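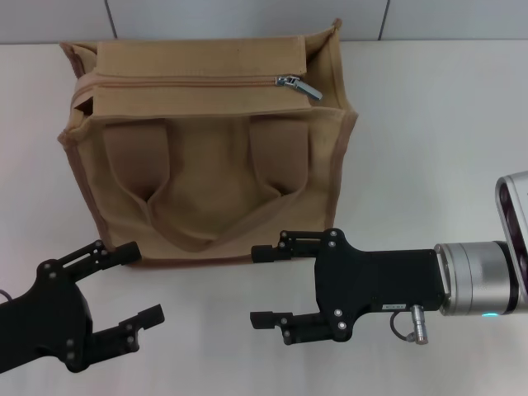

February has been all bags, all the time. We're gathering demos for the model we call Stirkelley, and the target for this batch is 700 good ones. As of lunch I had 415! My shoulders know about every single one.

The task sounds silly when I say it to my family: bag on the table, two arms, go for the zipper. But canvas folds differently each time, and I want the model to see plenty of that. I threw out 17 takes this morning where I'd rushed, and Yevhen Tymoshchuk talked me into keeping a few sloppy-but-fine recoveries (he's right, I think).

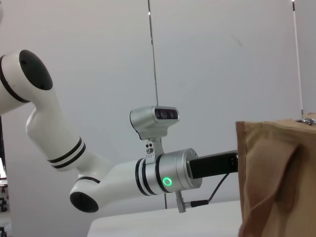

Camera views are the other thing I've been fussing over. Once a gripper goes in behind the fabric near a corner of the bag, the outside view loses the fingers completely, and I'm steering on the other feeds. I tag those stretches by hand now, so we can check later whether the model struggles in the same spots. It's slow going, but I did 87 in one sitting with a podcast on.

Next up is a softer bag, if Mesteck ever ships it.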